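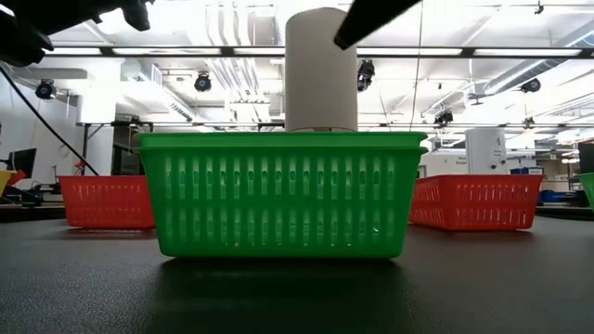 According to one reader, the old muster sheet never made it clear whether the drummers count towards company strength, and that cost an evening of friendly argument. They do count, so please include them when you fill in your roll.

3. Mustering the Vanimen garrison

3.1 Lay out the campaign map with the fortress of Vanimen nearest to you, and give each side its own copy of the muster sheet.

3.2 Write in your foot companies first. The garrison has 9 of them at the start of the siege, and you may name them after their captains or their home villages, whichever you enjoy more.

3.3 Add the 2 troops of horse. They begin outside the walls, on the Skulley road.

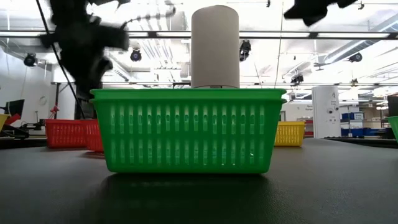
3.4 Now work out your bread. With all 11 units on the sheet, one full magazine feeds the garrison for a single turn, and the horse eat from it too, even while they are out on the road.

Note: a company at full strength is 107 men, officers and drummers included. Pencil is much kinder than ink, as you will be rubbing this figure out a good deal.

Caution: don't draw any event cards until both sheets are filled in. The Zenlow mutiny card can't be played fairly on a half-finished roll.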